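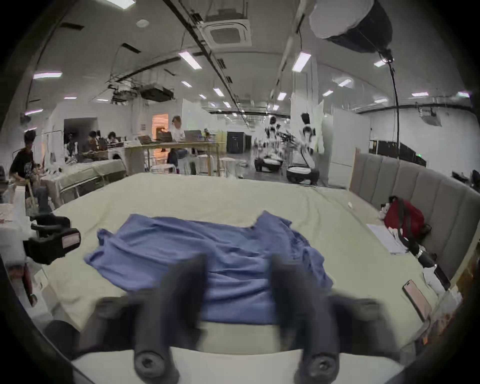
*A wrinkled blue cloth in the middle of a big bed, waiting to be smoothed out.*

# Why Does Cloth Wrinkle? (And How Do You Get It Flat Again?)

Have you ever pulled your favorite shirt out from the bottom of a pile, given it a hopeful little shake, and found it still looked like a raisin? Mine does that all the time! I have one shirt, a green one, that seems to get wrinkled just from being looked at.

Today we're going to talk about wrinkles: what they are, where they come from, and how you can chase most of them away with nothing more than your two hands and a bed. Yes, a bed. A bed is a wonderful place to fold clothes (even if it already has a bag or some papers on it, as the one at the top of the page does), and by the end I think you'll see why.

## Cloth is made of threads, and threads are made of smaller things

Find the sleeve of whatever you are wearing and hold it up very close to your eye. Closer than that! If it's woven, like a lot of button-up shirts, you may be able to see tiny threads going up and down and other tiny threads going side to side, over and under and over and under, like the strips in a paper place mat. If it's a T-shirt, you'll see little loops instead, all hooked into each other. That's knitting, only very, very small.

Now, each of those threads is a bundle of even thinner hairs called **fibers**, twisted together. Some fibers come from plants. Cotton grows in fluffy white puffs around the seeds of the cotton plant, and linen comes from the stem of a plant called flax. Some come from animals, like wool from sheep. And some, like polyester, are made in factories.

When a shirt hangs on a hanger, its fibers lie fairly straight. When you scrunch it into a ball, they have to bend. If they bend only a little, and only for a moment, they mostly spring back. If they bend sharply and stay that way for a long time with a stack of sweaters on top of them, they get used to the new shape. That bend is your wrinkle.

## Why cotton is such a troublemaker

Cotton fibers are made of something called **cellulose** (say it SELL-you-lohs). You can imagine cellulose as lots of long chains lying next to each other, holding hands. The hand-holding is pretty weak - scientists call these weak links *hydrogen bonds* - and water is very good at getting in between and making the chains let go.

So think about what happens in the wash. In goes the water, and the chains let go of each other. The shirt gets twisted and tumbled and squashed. Then the water leaves, the chains need somebody to hold hands with again, and they grab whoever is closest. If the shirt was lying in a lump at that moment, well, now it's a lump-shaped shirt!

This is also why ironing works. The heat and steam help the chains let go, the iron presses everything flat, and when the cloth cools and dries the chains hold hands in their nice new flat places. (Ironing is a grown-up job, please. Irons get hot enough to burn you very badly, even after they've been switched off.)

Wool is springier, because wool fibers are crimpy, a bit like tiny coils. Polyester doesn't soak up much water, so its fibers don't rearrange themselves nearly so much in the wash. That's why your soccer shorts can spend a whole week in a bag and come out looking better than your best shirt does after one night on the floor.

## Why a bed is such a good folding table

You could fold a shirt in the air, and some people do, with a lot of flapping and holding things under their chin. But it's so much easier with something flat underneath! A bed has a few things going for it:

- It's big, so the sleeves can stretch all the way out.
- The sheet grips the cloth a tiny bit, and the shirt doesn't go sliding off the way it might on a shiny table.
- It's a good height for kids. If you can climb into it, you can probably reach across some of it.

That gripping is called **friction**. Friction is what happens when two surfaces rub against each other and don't want to slide. Rub your palm on a smooth tabletop, then on a blanket, and you'll feel the difference right away. When you smooth out a shirt, you need some friction between your hand and the cloth, or your hand would just skate over the top and the wrinkles would stay where they are. But press too hard and your hand drags the whole shirt along with it, and then you've made new wrinkles behind you. Light hands work best.

There's one small problem with a bed, and you may have guessed it. Beds are soft! If you kneel right beside the shirt, your knees make a dip, the shirt slides into the dip, and your lovely flat shirt has a valley in it. Stand on the floor next to the bed if you can.

## Find the shoulders

My neighbor Phyllis Yeoman taught me to fold, years and years ago, and the first thing she ever said to me about it was, "Find the shoulders, dear." I was holding a shirt by the hem and one cuff at the time, so I can see why she said it.

It's very good advice. A crumpled piece of clothing can look like nothing at all, just a heap, but if you hunt for the corners you can usually work out which way is up. Look back at the blue cloth for a minute. It might be a shirt, and its top edge has two raised corners that look rather like shoulders, one on each side. Do you see them? If it was your job to straighten it, those corners would be a fine place to start, and after that you could take care of the wide fold that droops out to the left.

Here is what to do with a shirt of your own.

1. Clear a space on the bed. Move anything hard or pointy off to the side.
2. Lay the shirt down and find the two shoulders. Hold one in each hand.
3. Pull your hands gently apart until the top edge is straight. Stop when it feels snug. You aren't having a tug-of-war with it!
4. Go down to the bottom edge and do the same thing with the two bottom corners.
5. Now smooth the middle. Put both hands flat in the center and slide them outward, one to the left and one to the right.
6. Straighten the sleeves last.

Did you notice that we always went from the middle toward the edges? A wrinkle is really just extra cloth that has bunched up with no place to go. Push it toward the middle and it stays trapped. Push it toward an edge and it has a way out.

## Try it yourself: the great wrinkle race

You'll need two old cotton handkerchiefs or cotton napkins, a little water, and a grown-up who doesn't mind.

Leave the first one dry. Dip the second one in water and squeeze it out well over the sink. Scrunch each of them into the tightest ball you can, and put each ball in its own cup. Now go away and do something else - all day, if you can stand it - and come back the next morning.

Open them both up and lay them on a towel. Which one has more wrinkles? Which one has the *sharpest* wrinkles? Smooth each of them from the middle out, and see which one listens to you. If the wet one is still damp, scrunch it up again and give it another day. Think about those chains holding hands, and see if you can explain to someone in your house what you found.

If you have a stretchy polyester shirt that's ready for the rag bag, cut a square from it and try the whole thing again with that.

## Words to keep

**Fiber:** a very thin hair of material. Lots of them twisted together make a thread.

**Cellulose:** the stuff that cotton and linen fibers are made of. Paper and wood have it too.

**Friction:** the rubbing force that slows things down when they slide over each other.

**Hem:** the folded and stitched edge at the bottom of a shirt, skirt, or pair of pants.

**Woven:** made from threads that cross over and under each other.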